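Ostholm student team moves teardown project to processor handling

OSTHOLM — Students in the automation course at Ostholm Technical College have started the second half of their desktop teardown project, in which a robot arm is programmed to handle parts from retired office computers. The first half covered side panels and drive brackets. The current work is limited to processors and is scheduled to run through August.

The team has six members and is led by second-year student Jalen Lindgren. Course instructor Soledad Hutchins supervises the lab hours. The computers come from the college's own offices, which replaced 55 desktop machines last year. Storage drives were removed before the cases were released to the lab.

Processors were left for the second half on account of their size and the condition of the contacts. The students set a closing force limit in the control program and lower it in steps between sessions. Each attempt is logged with the approach angle, the jaw opening at contact and the final position of the part. An attempt is recorded as a failure if the part rotates in the jaws or has to be corrected by hand.

"The approach angle has given us more trouble than the force," Lindgren said. "A few degrees off and one finger touches well before the other, and the part slides."
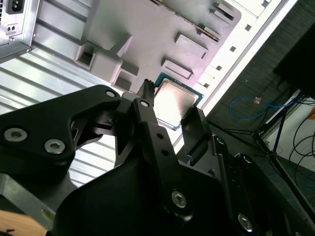
Why does the team use a wrist camera when the arm already reports its own position?

The arm reports where the gripper is, and the part may have shifted since the last attempt. The wrist camera gives the program a fresh estimate of the part's location and angle during the approach, so the path can be corrected before the jaws close.

Kimutai Laizer, who wrote most of the vision code, said reflections remain the main source of error. A bright metal surface can wash out the edges the program uses to estimate angle. The team has tried a shorter exposure time and a second pass from a lower height. The second pass gave better estimates but added to the cycle time.

The control software, named Kilau by the students, was written for this course and replaces a set of scripts from the previous year. It stores camera images together with joint positions and gripper commands. The team plans to collect 1,000 logged attempts before changing the grasp routine again. The target for the end of the course is a success rate of 70 percent without manual correction.

The group will demonstrate the system at the regional student automation meet in Pavesholm. Teams there are scored on completed picks, damage to parts and the quality of the written log. Hutchins said the log will be submitted in full, including the failed attempts.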